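Robot club thread, part two, for everyone who asked how our pen sorting entry is coming along (thank you, you are all very kind!)

1/ The team has called the arm Pemo. The task is simple to say and fiddly to do – pick pens and markers off a tablecloth and put them away, in under 300 seconds.

2/ We've collected around 200 practice runs so far, and I've had more cups of tea than that, I'm sure.

3/ Thin things are the hard part. A fat marker gives the jaws something to hold, but a pencil lies so flat – we've spent whole evenings on pencils.

4/ Pens, a pencil and Pemo on the green cloth:
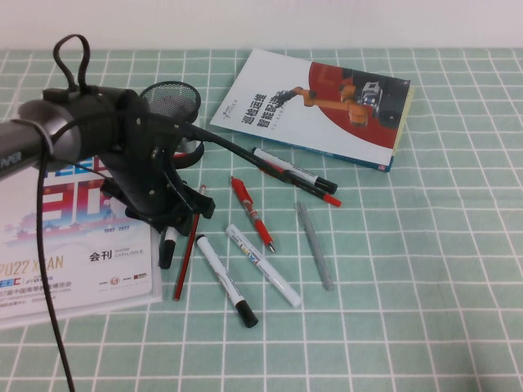 5/ Next up: the lid problem. More in December!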